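我妈的冰箱门上常年住着十几个瓶子

上周回娘家,我干了一件早就想干的事:趁我妈去跳舞,把她冰箱门上的瓶瓶罐罐全搬了出来。好家伙,光蚝油就有2瓶,一瓶开了,另一瓶也开了!还有一罐豆瓣酱,盖子拧不动,我垫着抹布跟它较劲半天,最后还是放回去了。

我对调味料的感情挺复杂的。小时候家里只有酱油、醋和盐,番茄酱算稀罕物,要等表姐从城里带来。我拿它拌白米饭,拌面条,有一回还抹在馒头上,我爸看得直皱眉,说这孩子的嘴是怎么长的。(现在他自己吃煎蛋也要挤一圈,问就是“随便吃吃”。)

后来我租房子住在诺利街,隔壁是洪善美(Seon-mi Hong),做得一手好泡菜。她教我一个办法,我用到今天:新酱开封那天,拿笔在瓶底写上月份。就这么简单。我去年十二月写的那瓶芝麻酱,前两天翻出来一看,心里立刻有数,赶紧拌了凉面。

善美还爱自己调酱。她的甜辣酱是番茄酱100克、辣酱50克,加一勺蜂蜜、半勺醋,小火搅到冒小泡就关火。我第一次做的时候贪心,直接翻倍,结果吃了半个月,炸鸡蘸它,豆腐蘸它,连黄瓜条都没放过!做过那一回我就老实了,每次只做一小碗。

说到番茄酱,我得替它讲几句好话。很多人觉得它只配薯条,可你试试做糖醋里脊的时候先把它下锅炒一炒,炒到油都红了再放糖和醋,颜色亮,酸味也柔和多了。罗宋汤也是一样的道理,牛腩300克,番茄酱千万别直接往汤里倒,先炒!

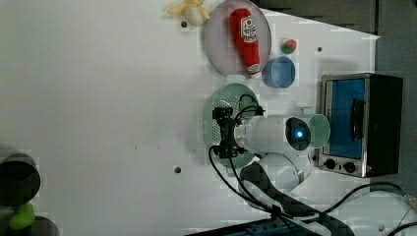

淡紫色盘子上的红瓶番茄酱,旁边是草莓和浅蓝色杯子。

至于瓶底那一点怎么都挤不出来的,我的做法是倒点温水进去,盖好使劲摇,摇出来的红汤直接倒进炒蛋的锅里。我妈嫌我抠门,可她把剩半瓶的蚝油倒扣在冰箱门上,一扣就是一个夏天,我们娘俩谁也别说谁。

那天她跳完舞回来,看见桌上一排瓶子,第一句话是:“我的腐乳呢?”我赶紧从垃圾袋里给她捞了回来。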